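Ten weeks with the Fullimen tabletop kit

I've been meaning to write this up since January, and now that the kit has been on my bench for 10 weeks I finally feel like I know it well enough. The short version is that I love it. The longer version has a few grumbles in it, so keep reading before you spend your money.

For anyone new here, Fullimen sells a software and workbook kit for people who already have an arm and a gripper and want to get it picking things up without writing every line from scratch. You bring the robot, they bring the control package, a calibration routine, a stack of exercises and access to their help desk. I bought the standard version, which was 998 dollars with shipping to Skatdale. Not pocket money, but I had priced up two other packages that wanted a yearly fee on top, and this one is a single payment.

What's in the box

Less than you'd think! A license key on a card, a USB stick, a spiral-bound workbook and a sheet of stickers. The workbook is the star. It has 58 exercises, starting with "move to a point and stop" and ending with stuff I haven't dared to try yet. Each one takes up a page or two, with a goal at the top, the settings you need, and a box at the bottom for your own notes. Mine is already full of coffee rings and crossed-out numbers.

Setup took me one long evening. The installer ran fine, the arm showed up in the device list on the first go, and then I lost two hours to a network setting that the manual mentions once, in small type, on a page I had skipped. My fault, mostly. The help desk answered at 7 the next morning with the exact line I needed to change.

The grid exercises

This is where I fell for it. Chapter three has you cover the work surface in kraft paper and lay out a grid in painter's tape, then work through placing and picking a single object at different spots. It sounds dull and I nearly skipped it (a friend who owns the older Ulley kit told me to go straight to stacking). So glad I didn't. Once the lines are down, you stop guessing. If the gripper comes in a bit left, you see it against the tape right away, and you can go fix the offset and try again.

The workbook doesn't care much how neat your lines are, and neither do I. What matters is that you have crossings you can return to, and a plain light object that's easy to pick out against brown paper. I went with a plastic cup, open end up, and started with the crossing in the middle. 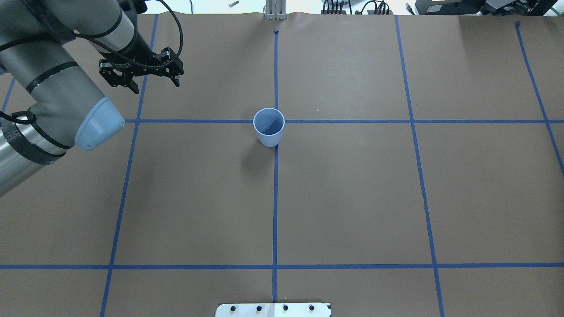

Teaching a pick

The teaching screen is lovely to use. You bring the gripper to where you want it, save the pose, give it a name, and move on to the next one. Poses can be dragged up and down in a list, and you can slow the whole run down with one slider, which I did a lot in the first week. There's a preview too, and it has saved me from at least one very silly path across the table.

A saved run can hold 16 poses before the software asks you to split it into parts. That felt tight at first. Now I kind of like it, as short runs are so much easier to fix when one step is off.

What bugs me

The undo button only goes back one step. One! I have lost good poses that way more than once. The log viewer is also hard going, with tiny gray text and no search. And the workbook assumes you know what a tool offset is by page four, so a total beginner would want to read up a bit first. The free guide on the Vlachopoulos site is good for that, and it's short.

Would I buy it again?

Yes, happily. I've had more fun with this than with anything else on the bench in a long time - and I've learned more from moving one cup from square to square than from all the videos I watched last year. If you already have an arm and you like working through things at your own pace, I think you'll get on well with it. If you want something that does clever tricks on day one, you may find the early chapters slow.

I'm going into the stacking chapter next, and I'll post my settings once I have some worth sharing. If you own the Ulley kit and have tried its poses in Fullimen, leave a comment, I'd love to know if they carry over.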